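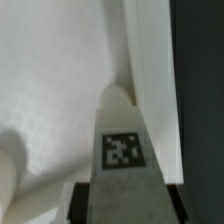
Stato is filing competition drawings from the Civanari practice under the wrong building after bulk import. The drawings are postwar civic work, mostly elevations and sections on tracing paper, scanned at 600 dpi. Each sheet carries a square label that Brela reads to assign the project number. The label is the usual black square with blocky white cells inside, same general style as the one on the flat face of the tapered finger, and the reader normally has no trouble with it. In the current batch of 2,656 scans, 28 sheets were assigned to the town hall when they belong to the library extension. No error is shown on import.

Search tickets Enter keyword or sheet number Go

Opened: 22 October 2022
Status: Resolved
Component: Brela import, Stato catalogue

Steps to reproduce
1. Import any folder containing both town hall and library extension drawings.
2. Open the Stato record for a library section drawing.
3. Check the project field. It reads as the town hall. The sheet number and scale are correct.

Tried without result
– Rescanned two of the sheets. Same project assigned.
– Cleared the thumbnail cache.
– Reprinted one label from Yimyam on matte stock. Same project assigned, so print quality was ruled out.

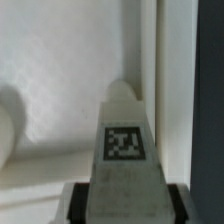

Cause

The labels were being read correctly. The lookup table exported from Yimyam in August had two rows for the same label number. The practice reused its job number when the library extension was split from the town hall commission, and whoever keyed the old register kept both entries. Brela takes the first match and stops. All the affected sheets date from after the split, which explains why the earlier library sketches were filed properly – they still carried the original competition number.

The import log does record the duplicate, but only at level 3. Our server was set to level 1.

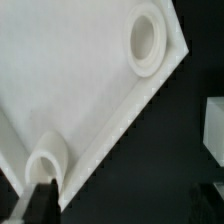

With the log level raised, a second import of the same folder listed every affected sheet. None were outside the library extension set. The perspectives in coloured pencil were not affected, as those were catalogued by hand.

Fix
1. Delete the older row from the lookup table and save as a new version.
2. In Stato, select the affected records and choose Reassign project. Do not re-import, or the existing conservation notes will be overwritten.
3. Rebuild the index.

After the rebuild the library section drawings appear under the correct building. The old job number has been kept in the Former reference field, as it is cited in the practice's correspondence.

Still open: Brela should refuse a table with duplicate label numbers. Logged separately.

3 comments 0 shares

Related tickets
Stato: scale bar missing on exported elevations
Brela skips folded site plans
Yimyam label sheet prints off-centre
Architect's name repeated in Stato collection heading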